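Last updated September 2020

# Setting up a fruit bowl that lasts the week

Quick one this, I've got to be out the door by four. Several of you asked how I do the fruit bowl after I moaned about brown bananas last time, so writing it down properly. Takes 14 minutes if the fruit's already washed. Longer if it isn't. Wash it the night before.

## What you need

- a wide bowl, shallow is better than deep
- a couple of apples, firm ones
- a bunch of grapes
- something dark and knobbly for contrast (avocado is what I use)
- clean tea towel
- kitchen scissors
- a damp cloth for the table

That's the lot. No fancy liners, no bamboo risers. I bought a riser once from a shop in Stulow and it now holds up my router.

## The bowl first

Pick the bowl before you buy the fruit, I mean it. Everyone does it the other way and ends up with a mountain of satsumas in a cereal dish. You want a rim that opens outwards so air gets in at the sides and you can reach the bottom layer without starting a landslide. Wavy edges are good. Pale green or cream shows off red and green fruit and hides water marks, plain white shows everything.

Mine's from the Jinach seconds shelf. Tiny chip on the foot, 19 quid, no regrets.

Wipe it out and dry it fully. Damp in the bottom is how you get that furry patch under the apples.

## Lay it all out

Don't go straight from bag to bowl. Put everything out on the table in front of the bowl first and have a proper look. Turn each apple over. Press near the stalk. Check the underside of the grapes, thats where the squashed ones hide. Anything bruised goes in the "eat today" pile and never sees the bowl.

Keep the bowl at the back and the fruit nearer you, so you're not leaning over things and knocking apples on the floor. I start with one dark one in the bowl and leave the rest out until I can see how much room is left.
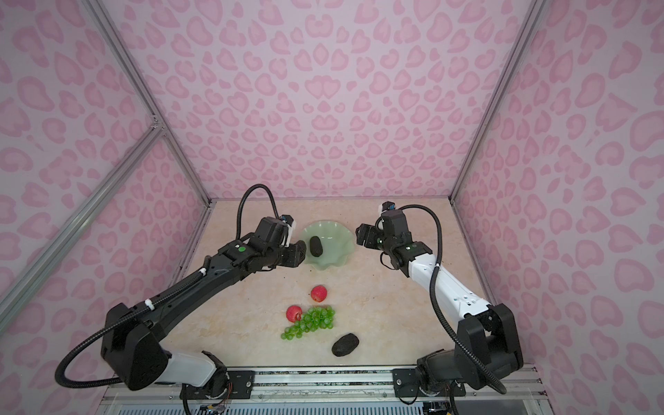
*Photo: Tamsin Lindgren*

Red apples, green grapes, dark skins, pale green bowl. Enough colour for anyone. You could add a lemon. I don't, they roll.

## Filling it

1. **Dark ones in first.** They're the awkward shape, so they go at the bottom and everything else wedges against them. Lay them on their side, a bit tilted is fine. Don't stand them on end, they fall over the second somebody shuts a door.

2. **Apples next.** One either side of the dark one. Stalks up. Leave a gap between them if the bowl allows, touching apples bruise each other. If yours came with stickers take them off now, a bit of warm water and your thumbnail.

3. **Grapes last, on top.** Always on top. Hold the bunch by the thick end of the stem, lower it in and let it hang over the rim a little. If it's a long straggly bunch snip it in two and drape the halves seperately. Small clusters also mean people take a cluster and don't pick at it till you're left with a sad skeleton.

4. **Turn the bowl round once.** Look at it from the other side of the table. Big hole? Shift an apple. Don't fuss longer than that.

## Where to put it

Out of the sun. Away from the kettle, away from the oven. Mine sits at the end of the table nearest the hall, north side of the house, and does fine until November when the radiator comes on and I have to move it to the sideboard.

Not next to bread either. No idea why but the bread goes strange.

## About avocados and apples

Yes, I know. Apples give off the gas that ripens things. If your avocados are rock hard, great, leave them in with the apples and they'll come along nicely. If they're ready already, take them out and put them in the fridge door. Check every morning with a gentle squeeze at the top, not the middle, you'll leave finger dents.

If you want the bowl to look the same all week then swap in another dark fruit. Plums work. Figs are lovely but gone in two days.

## Grapes: the annoying bit

Grapes don't really like being out. I put out as much as we'll eat by the next evening and keep the rest in the fridge, unwashed, in the bag they came in. An 800 gram box does us two refills, sometimes three. Warm kitchen, halve what you put out.

Pull off any split ones daily. One leaky grape and you've got fruit flies.

## Midweek tidy

Takes no time. Lift everything out, wipe the bowl, dry it, put it back with the oldest fruit on top. Give the table a going over as well while it's clear, crumbs get everywhere and stick to the bottom of the fruit. I do it while the toast's on.

Soft apples go into a pan with a splash of water and a bit of cinnamon. 100 ml of water is plenty for a small pan. Lid on, low heat, mash when they give up. Freezes well.

## Things that went wrong for me

- Deep bowl. Forgot what was at the bottom. Found out.
- Washed everything and piled it in wet. Mould by day three.
- Put a banana in. Just hang bananas somewhere else, they finish everybody off.
- Used the good Wojcik bowl with the narrow foot and it tipped when I took the last apple off one side. Wide foot, please.

Still to do: the veg basket version, with onions and potatoes kept well apart. Will write that up when I've found the scissors again.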